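Equipment plan for the kitchen handling cell: what goes into the June round

Stallent Household Automation Newsletter
Sunday, May 23, 2021
Filed by Nanna Briem, equipment planning

The capital request for the second kitchen cell closes in June. Lesia Palamarchuk has rebuilt the budget sheet from the purchase records of the first cell, and the main finding is that the arm was the easy line. It was quoted, approved and delivered as one item. Everything bolted, clamped or plugged in around it was bought in small orders over the following months, and much of that was charged to general consumables.

The new sheet has 13 lines. Arm and controller are a single line, carried over at the supplier's last written price and to be requoted before the round closes. The remaining lines cover mounting, vision, gripper spares, cabling, compute, test crockery, freight and site preparation. Training is a separate line this time. For the first cell it was absorbed by Wendy Wainwright's group and never costed.

Mounting. The proposal is a table mount with screw clamps, the same principle as the present cell. A floor pedestal from Stougaard was considered and priced. It is stiffer and it would free the table, but it needs fixings through the finished floor, and the landlord's consent would take the installation past the end of the quarter. The pedestal stays in the plan as an option for year two. The table for the second cell should be specified by load and edge thickness before it is ordered, as the clamp jaw sets a hard limit on the latter.

Vision. Two positions are budgeted: a fixed camera overlooking the work area and a small camera at the wrist. Kolbrún Oddsson asked whether the wrist unit could be dropped to save money. The recommendation is to keep both. The fixed view covers the rack, the counter and the arm together. The wrist view covers the item and the surface it is lying on, at close range, and often takes in only part of a large plate. Field of view has therefore been moved from "desirable" to "required" in the wrist camera specification. Resolution remains at "desirable".

Gripper spares. The allowance is one spare set of fingers per cell, plus one set of pads for every 1,984 logged cycles. The pad figure comes from Vandix, who supply ours, and will be checked against our own replacement log before the order is released.

Crockery loading at the first cell, fixed and wrist cameras:
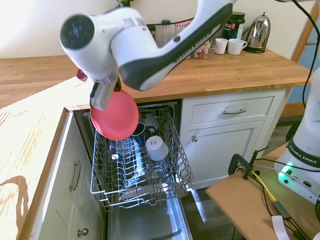
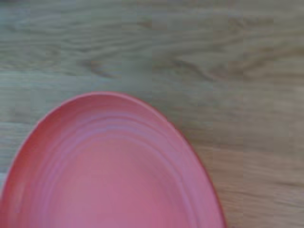
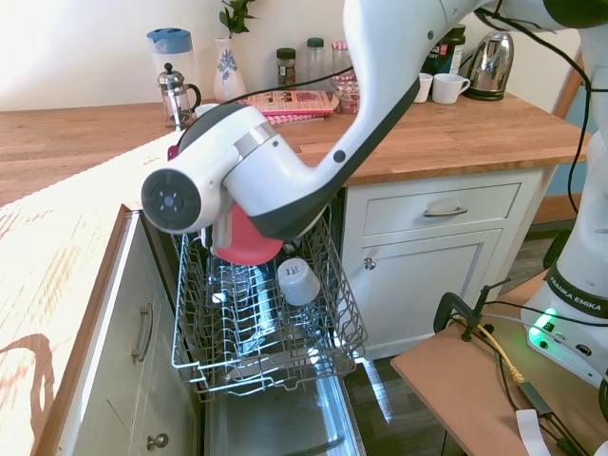
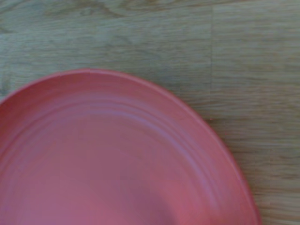

First kitchen cell. First and third: fixed camera, arm over the dishwasher. Second and fourth: wrist camera, coral-pink plate on wood.

Cabling. Power and data for the first cell were bought to reach, with no spare length. The second cell gets its own line for cable management, including strain relief at the table edge and a covered run back to the wall. Colour coding will follow the existing site standard. Grethe Vigfúsdóttir will measure the runs once the table position is fixed, and no cable is to be ordered before then.

Kitchen fittings. The dishwasher is budgeted as a production-model appliance with no modification. Two quotes are in hand. Clirik is cheaper on the unit and dearer on delivery, and the totals differ by $1,014 once the second rack is included. Rack geometry matters more to us than the price gap. Tine spacing and travel should match the first cell closely enough that existing loading routines can be carried over with recalibration only. Please do not accept a substitute model from either dealer without checking the rack drawing first.

Test crockery. Plates, cups and glasses are to be bought as open-stock patterns so that breakages can be replaced like for like. Mixed sets from the discount aisle have been fine for early trials, but they make it difficult to compare results from one month to the next. Plastic and ceramic items go on separate lines.

Contingency is held at the usual site rate and applies to freight and site preparation only. It is not a reserve for additional arms or cameras.

Comments on the draft sheet go to Lesia. Requests to add a line need a written quote and the name of the person who will maintain the item. Wendy has the sign-off copy and will take the final version to the June meeting.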